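How to Label Approach Phases in Two-Arm Demonstrations

If you train policies from teleoperated demonstrations, you have probably noticed how much time goes into the part before anything gets touched. I used to treat that stretch as filler. Then I started labeling it by hand, and it has become my favorite part of the whole pipeline! This page walks through the method we use on the Drilley project, so you can try it on your own recordings.

What you need

A set of recorded episodes with joint positions, gripper opening, and at least two camera views: one fixed view that sees both arms, and one at each wrist. Any video player that steps one frame at a time will do. We keep our labels in a plain spreadsheet with one row per episode.

Our current set has 267 episodes. You can start with far fewer, and I would, while you are still deciding what your labels mean.

Step 1. Write down your phases

We use four: travel, align, close, carry. Travel is the big move toward an object. Align is the slower part, where the fingers are open and the wrist is making small corrections. Close starts at the first frame where the gripper opening shrinks and keeps shrinking. Carry starts when the arm moves off with the fingers held at a steady width.

Give each arm its own set of columns. This matters a lot with two arms, because they are hardly ever in the same phase together. One may be settling in over a spray can lying on its side while the other hovers by an upright box, and a single label for the whole robot throws that away.

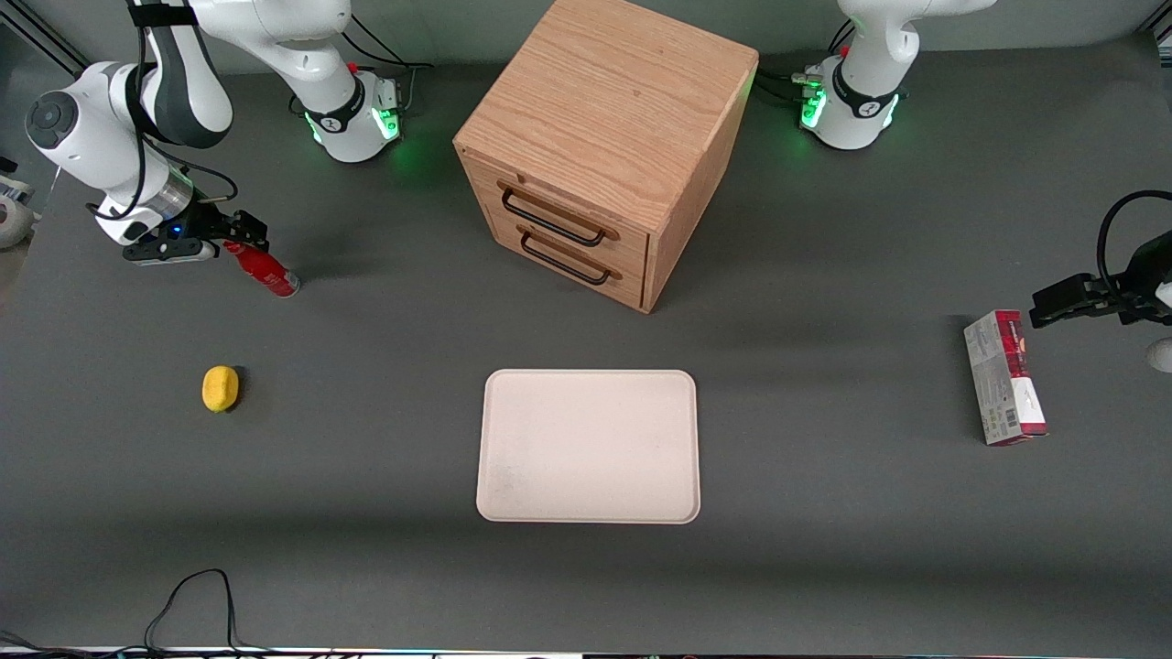 Geert Peeters, who built our first labeling sheet, had one column called "state" and ended up typing things like "L align R travel" into it. It worked for a week. Then we had 132 rows and six different spellings, so please just make the extra columns.

Step 2. Find the align start from the joint data

Plot the speed of the gripper tip for each arm. You will nearly always see a hump, then a drop, then a low bumpy stretch. Put your align start where the speed first falls below your threshold and stays there for ten samples. I set the threshold by looking at a handful of plots and picking a value that sat well under the humps. No magic in it.

If the operator paused halfway to look around, you will get a false start. Mark it as travel and move on.

Step 3. Check it against the wrist view

Now open the wrist video at the frame you found. Ask whether the target sits somewhere ahead of the fingers, with the fingers open wide enough to go around it. If yes, keep the label. If the target is missing from the view, step forward until it shows up and move the label there.

Tall narrow boxes are the fun ones. Stood on end, they can be taken across the thin side or the wide side, and the wrist view gives you two faces to judge by — much better than trying to guess from the fixed camera.

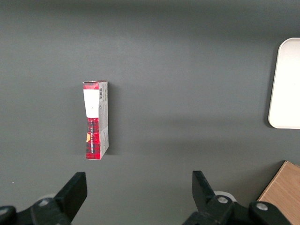 I add one more column for this, called "grasp side," with the values narrow, wide, or unclear. Use unclear freely. Henk Boersma relabeled 100 of our episodes without seeing my answers, and nearly all of our disagreements were cases where one of us had forced a choice. Once we both allowed ourselves to leave them unclear, the labels lined up beautifully.

Step 4. Cut and balance

Cut every episode at the phase boundaries and save the pieces with the arm and phase in the name. Ours came to 1,981 pieces, with travel taking up by far the most frames. Sample by phase during training so the align pieces show up as often as the travel ones. You can leave the model itself exactly as it was.

What changed for us

We trained the same network twice in July, once on whole episodes and once with balanced phases. The balanced version made fewer early closes, where the gripper shuts before the object is between the fingers. I had hoped for a small improvement and was thrilled to see a clear one. It did not help with objects that roll when bumped, and carry looked about the same either way.

One caution: if you balance too hard, the arm starts to dawdle. Ours would creep up to a box and fuss over it like someone parking a new car. Drawing align pieces at twice their natural rate fixed that, and I would begin there and adjust upward slowly.

Last updated 2023-10-16. The Rurnton sheet template now has the grasp side column built in.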